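Stougaard 96 Shop Shelving – Black, with Clear Price Rail

Shelving for small shops, kiosks and corner stores, made to carry drinks and snacks all day long.

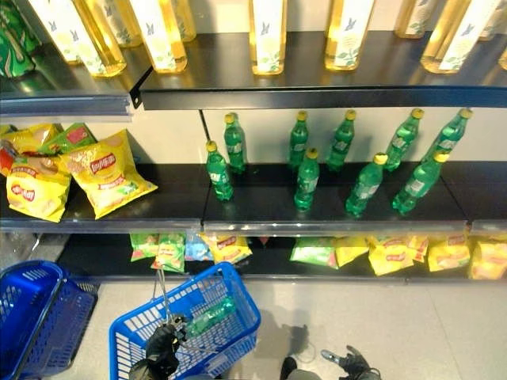 Why we keep coming back to it

We have sold a good many shelving systems over the years, and the Stougaard 96 is the one we end up recommending to friends! It goes together without much fuss, it wipes clean with a damp cloth, and the black finish makes colorful labels stand out nicely – even on a gray Monday morning.

What you get

Starter bay with uprights, back braces and adjustable feet
Shelf ledges in gloss black
Clip-in price rails, clear
Brackets for joining a second bay (please order the Pestitz add-on bay separately)

Size and order details

Bay width: 96 cm
Height: 203 cm
Item no.: 1073
Price: $999 per starter bay

Good to know

Bottled drinks are heavy, so do load the lower shelves first and fix the bay to the wall if your floor slopes a little (older shop floors nearly always do). Shelf lighting is sold under the Dedach name and slides in under each ledge.

Not sure how many bays will fit? Send a rough sketch to Ha-rang Cha at our Favberg showroom, and she'll gladly work it out with you.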